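Rerkis: fruit basket recordings from a two-arm build

README, last touched 13 Oct 2024

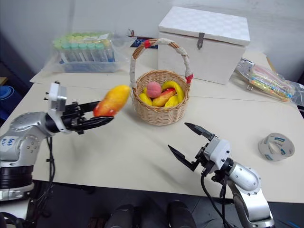
I started Rerkis because I wanted two arms that could put groceries away, and what I have so far is two arms that can deal with fruit and a basket. I'm pretty happy with that! The folder you've just downloaded is everything I've recorded on the fruit task, plus the scripts I use to look at it. If you came for the arm build itself (brackets, wiring, the power supply saga), that's in the Demudden repo and I'm not going to repeat it all in this one.

## What you get

There are 1477 episodes in the main folder. Each one is a single go at moving one piece of fruit, driven by a person on the leader arms, and each has the head camera video, joint positions for both arms, both gripper openings and a one-line text label like "mango, left arm." The fruit is mangoes, peaches and bananas. The basket is the wicker one with the big arched handle, and I wrapped the handle in white cloth with a band of red tape near each end. The handle is a real pain to work around, by the way, and if you're training anything on this you'll find that out fast.

In a lot of episodes only one arm does anything. The other one just waits with its gripper open. I left those joint values in, so filter them out if you don't want them (there's a flag, `idle_arm`, which is either left, right or none).

## Folder layout

- `episodes/` has one subfolder per episode, numbered from zero
- `labels.csv` is the text labels, who was driving, and the idle flag
- `bad/` is stuff I pulled out, see below
- `tools/` is the viewer and the resampling script

Video and joint logs run on separate clocks. Use the timestamps in the logs and please don't line things up by frame number. I did that for most of September and had to throw away a whole training run.

## Who drove

Mostly me, Tahmineh Ranjbar and Saeed Esfahani, at the shared workshop in Rorncombe. Burgi Pfister did a batch of left-arm-only grasps, and hers are the smoothest ones in the set by a mile, so if you want a small clean subset start by filtering on `driver == burgi`. Mine are jerky. I overshoot, I back up, I try again. I kept them in on purpose, but you have been warned.

## The table

It's a white tabletop and it isn't tidy. We share it, so there's a quilted white box toward the back, a bag of test tubes with caps, a roll of clear tape, and other bits depending on the day. I thought about clearing it off every time and then decided I'd like a policy that doesn't fall over when someone leaves their stuff out. If you need a plain background you'll have to mask it yourself, sorry!

Black cables hang off the arms and do wander into view. Same answer.

## Stuff that's wrong

Episodes up to 9 were recorded with the old gripper calibration, so "fully open" reads low. I haven't fixed them. Skip them or rescale them.

Bananas are underrepresented. They slid out of the two-finger grippers a lot when we picked them up by the end, and I got grumpy and went back to mangoes. Picking them up by the middle works much better and the later ones are all done that way.

The `bad/` folder has dropped fruit, one emergency stop and a couple where the basket got dragged by the handle. They might be handy if you're working on failure detection. The labels in there are rough.

## Running the viewer

Install what's in `requirements.txt`, then:

 python tools/view.py --episode 2365

Episode numbers go higher than the episode count because I never renumbered after deleting things. The space bar pauses, and the arrow keys step one frame. On my old laptop it takes a while to open and looks frozen. Give it a minute.

## Using it

Do what you like with it, just mention Rerkis somewhere. If you get a policy that reliably clears that handle, please write to me, I would love to see it. Bug reports go in the issue tracker, and Banafsheh Babaei is looking after the scripts for now.

Cillian Tully

Related repositories
Demudden: arm brackets and wiring
Ghiță: leader arm firmware
Rerkis-tools: standalone viewer
Rerkis-grippers: finger prints and calibration notes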